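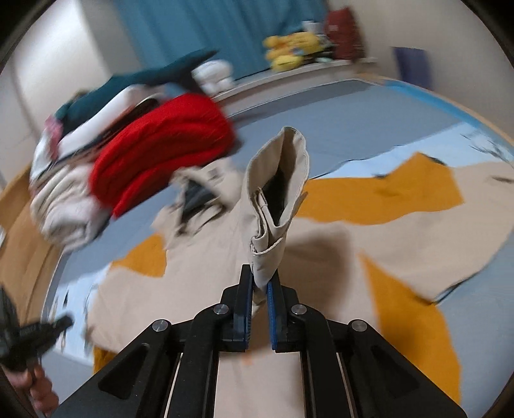

Laundry and Linen Assistant (part-time), Makby Family Lodgings

Location: Uststead
Hours: 16 per week, 4 shifts, mornings
Contract: permanent after a trial period of 2 months
Reports to: Refilwe Shabalala, house manager
Reference: 273

About the job

Makby runs furnished lodgings for families who need somewhere to stay while they are between homes. Most stay for a few months. Parents are often working, or at appointments, or both, and the washing builds up. We offer a clothes service as part of the rent, and this post is the person who does it.

You will go to family rooms at agreed times, sort the clothes that are on the bed, fold them and put them away. Expect a heap with knitwear, striped garments, perhaps trousers or a shirt, and small odd pieces all in together, on top of a patterned blanket, with soft toys and a backpack on the shelf behind. The room belongs to the family for as long as they are in it, so their toys and bags stay where they have left them unless they ask you to move them.

What you will do

Collect washing from rooms on your list and bring it back the same day where possible.

Sort by person first, then by type. Families tell us this matters more to them than how neat the piles are.

Fold tops, trousers, knitwear and nightclothes to the house method. We will show you this on your first shift. Knitted garments are always folded flat and never hung.

Turn sleeves and trouser legs the right way out before folding. Check seams and hems as you go, and put anything that needs a stitch in the mending bag with a note of the room.

Check pockets. Anything you find goes in the dish in that room, including paper.

Strip and make beds on changeover days. Wednesday is the busiest.

Keep the linen cupboard in order and write down what has been taken out. The stock list currently stands at 2,607 items across all the houses, counting pillowcases, and it has to be kept up to date.

You will not be asked to clean kitchens or bathrooms. We have a separate team for that, led by Yanling Yin.

What we are looking for

You do not need to have done this kind of work for an employer before. If you have kept a household in clean clothes, say so in your application and tell us who for. We would like you to be:

able to work on your feet for a four-hour shift, with some bending over beds and going up and down stairs

careful with other people's belongings, and discreet about what you see in their rooms

able to read care labels and follow them

comfortable working with children coming in and out

A second language is useful but we do not require one. A background check is needed for this post and we pay for it. You can start your training before it comes through, but you will not go into family rooms until it has.

What we offer

Pay is at the Makby house rate, grade 2, with paid holiday in proportion to your hours. The full pay scale is sent out with the application form. We provide tunics and flat shoes — please give us your sizes on the form. There is a bus stop outside the Uststead house, and staff can use the car park behind it. Lunch is available after any morning shift, and you are welcome to stay for it.

Shifts run from 8.30am to 12.30pm. We can be flexible over which mornings you work, apart from Wednesday, when everyone is in. School holidays can be discussed at interview.

How to apply

Ask for a form at the Uststead office, or write to Gülizar Uysal at the same address, quoting reference 273. A handwritten letter is fine. Please include the names of two people we can contact, one of whom should have known you for at least a year. They do not have to be employers.

Interviews will be held in November. They last half an hour and include a short practical task — you will be given a basket of mixed clothes to sort and fold. We are looking at how you go about it, and you will not be timed.

If you would like to talk about the work before applying, Zhiqiang Jiang has done the job for several years and is happy to take calls between 1pm and 2pm on working days. Ring the office and ask to be put through.

We reply to everyone who applies. If you need the form in large print, or help filling it in, let the office know.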